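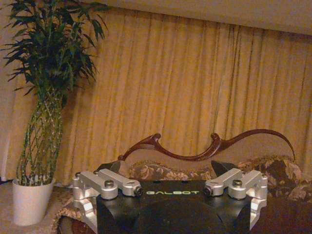
Comparing two grippers on one arm: a quick bench routine

April, by the Prurnska workshop desk

Last updated: April, evening

Short version of how we compare a stock two-finger gripper against a replacement set. No lab needed. A living room with a table does fine, better if you ask me, since rooms have curtains and rugs and shiny furniture and labs dont.

Before you start
Same arm for both grippers. Same wrist camera, same controller settings, same objects. Write the settings down. We use Javo for the arm control and log with Siregar, any logger that stamps time and finger position will do.

Step 1. Zero the fingers
Close fully, set zero. Open fully, note the reading. Ours gave 2494 counts on the stock set and 1887 on the Gendura set, so the second one gets less travel per command. Don't compare raw counts between the two. Convert to opening width first.

Step 2. Check the linkages
Power off. Wiggle each finger by hand. Play at the pivots shows up later as a missed grasp and you will blame the camera. Tighten bolts, wiggle again, re-zero if anything moved.

Step 3. Check the wrist view
Both fingertips should be visible with the gap between them clear. Open and close slowly and watch. If the linkage swings in front of the gap at any width, shift the mount now. Lock exposure. Warm room light drives auto exposure nuts, specially next to bright metal.

Step 4. Pick objects
Two is enough for a first pass. One that rolls, one that squashes. Bottle on its side and a crumpled tissue is our usual pair. Dark glossy top is the harder surface, depth goes patchy on it.

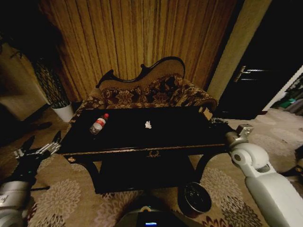

How many tries per object before the numbers mean anything?

We do 22 per gripper per object. Fewer than that and one bad run swings the result too much. Turn the object a bit between tries and keep the same list of angles for both grippers.

Step 5. Run it
Approach, close, lift, hold for 4 seconds, put down. Score each try as held, slipped or missed. Slipped and missed are different problems, keep them in seperate columns. Slips are mostly pads or closing force. Misses are mostly camera or calibration.

Step 6. Swap
Change the gripper, redo steps 1 to 3, every time, even if it looks fine. Update the tool length in the controller. Forgetting this puts the fingertips into the table.

Reading the results
Look at the tissue column first. Thin soft stuff separates fingertips faster than bottles do. If both sets score the same on it, drop the closing speed by half and run the tissue again before trying new objects.

Stiff pads: try lower force. Soft pads: check for wear at the tip edge, then swap left and right.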